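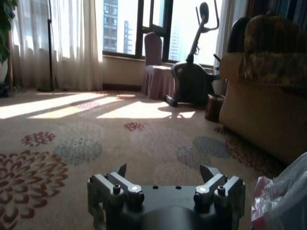 Getting the smell (and the stains) out of a wooden cutting board

I cook with a lot of onions. A LOT of onions. So my big maple board used to announce dinner before I did, and last winter my sister cut up a melon on it and we all ate onion-flavored melon. That was the push I needed, and I've been fussing with boards ever since. Here's what I do now.

Salt and lemon first. Coarse salt, the cheap kind, a good handful scattered over the dry board. Cut a lemon in half and scrub with the cut side, squeezing a little as you go, until you've got a grayish slush all over. Leave it 20 minutes, scrape it off with a bench scraper and rinse. Don't go wandering off and leave it overnight like I did once, the board came up rough as a cat's tongue and I had to sand it.

Baking soda paste is my backup for garlic. Two tablespoons of soda, just enough water to make it spreadable, rub it in with your fingers and give it a few minutes. I know people who mix the soda and the lemon together and it fizzes very nicely, but I've never noticed it clean any better than one and then the other.

Beet stains are a pain! The salt takes them down to pink and then they fade over a couple of weeks. If you can't stand looking at them, hydrogen peroxide from the drugstore on a paper towel will help, but try a corner first and rinse it well afterward.

Drying: stand it on edge. Please, please stand it on edge. A board lying flat on the counter dries on one side only, and then it cups, and then it rocks every time you chop. I warped a perfectly good one that way (it's now under a plant in the hallway). A dish rack is fine, or lean it against the backsplash with a bit of air behind it.

Oil once a month, more in December when the heat's on and everything in the house is dry. I use plain food-grade mineral oil. Warm the bottle in a bowl of hot water so it goes on thinner, pour on more than you think you need, spread it around with an old T-shirt, do the edges and the end grain too, and leave it till morning. Wipe off whatever's still sitting on top. Olive oil does work for a while and then it goes sticky and smells like old crayons. Ask me how I know.

Fuzzy boards want sanding. Wet the surface, let it dry completely so the fibers stand up, then go over it lightly with 220 grit, always with the grain. Wipe off the dust and oil it that night.

And get a second board for fruit. Mine's a little one, I burned an F in the corner with a wood burner and the whole household respects it, more or less.

Frida Bisgaard asked in the comments about bamboo. Same routine, but go easy on the soaking, and mine seems to drink less oil than the maple does. The dishwasher is still a no, Frida!

Next time I'm doing knife blocks, which are disgusting inside, so bring a flashlight.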